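Lostness: a data card

By Tsegereda Kumsa
Posted in March

What is in it

Lostness is a set of 1,007 short written accounts of people losing their way on foot. Each one has a start point, an intended end point, the place where the writer noticed something was wrong, and whatever they did next. The accounts come from two towns, Girlow and Erura. I collected most of the Girlow half and I trust it more, which you should hold against me.

I started this after reading one too many papers that treat getting lost as a number. You take the distance walked, divide it by the distance needed, and call the result a score. A person who strolled along the river on purpose gets the same score as a person who was close to tears behind the bus depot.

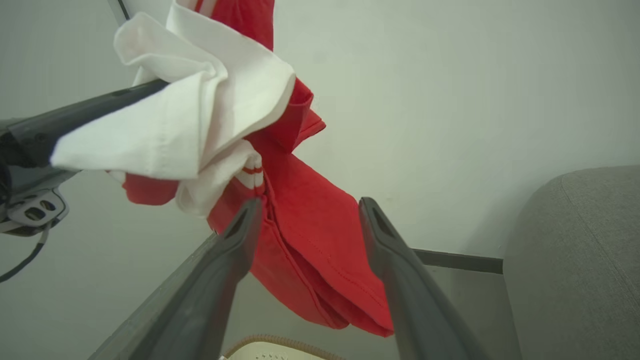

The accounts were typed in by the people themselves, on a form with one big box and four small ones. I did not fix spelling. I did take out house numbers and the names of relatives. If a text still gives away where somebody lives, write to me and it goes.

Fields

- `start`, `goal`: free text, often vague ("the shops")
- `noticed_at`: free text, empty in 70 rows
- `minutes`: the writer's own guess — do not average this
- `town`: Girlow or Erura
- `text`: the account

What I doubt

People who get lost and never notice are not in here. Neither are people who got lost and were too embarrassed to write it down. The Erura accounts were gathered through one evening class, and the class had just spent a month on storytelling. It shows. Suspiciously many of them end with a kind stranger.

I also doubt the `minutes` column. Almost every value ends in a zero or a five.
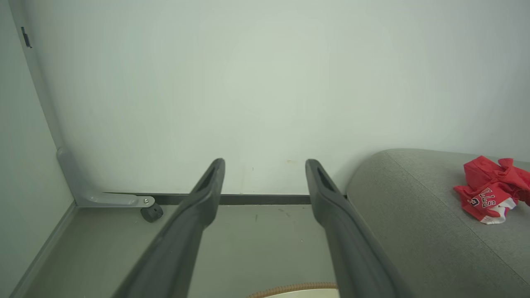 Jemal wrote back after reading the first draft: "You complain about the kind strangers, but I've asked the way in Erura plenty of times and people do walk you to the door. Maybe the stories are fine and you just live in Girlow."

Maybe. I went through the Erura rows again with that in mind and still think the class had an effect, though I've cut a sentence calling those rows unusable. They are usable for word choice. I would not use them to claim anything about how friendly a town is.

Labels

I read 400 accounts twice, 10 weeks apart, and marked each as "wrong turn," "wrong picture of the place" or "can't tell." My two readings often disagreed. Both are in the file, as `label_a` and `label_b`. Please don't merge them and report the result as ground truth. 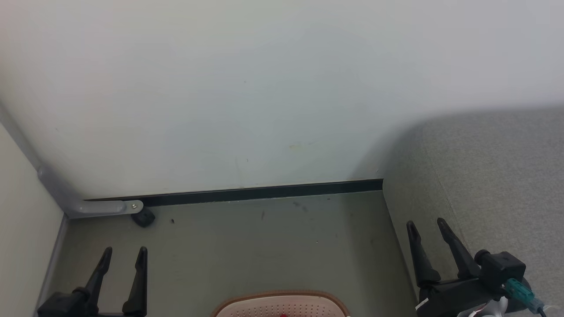 Uses I'd argue against

- Testing anybody's memory or fitness to live alone
- Ranking street signs
- Any chart with "Lostness index" on the vertical axis

Changes

- Removed duplicate rows where the form had been sent twice
- Put back three rows I had wrongly taken for duplicates
- Renamed `duration` to `minutes`

Related

Girlow footpath names, old and new
Notes on asking for directions
Why I stopped using walking speed

Contact: Tsegereda Kumsa, through the form | © Lostness | Back to top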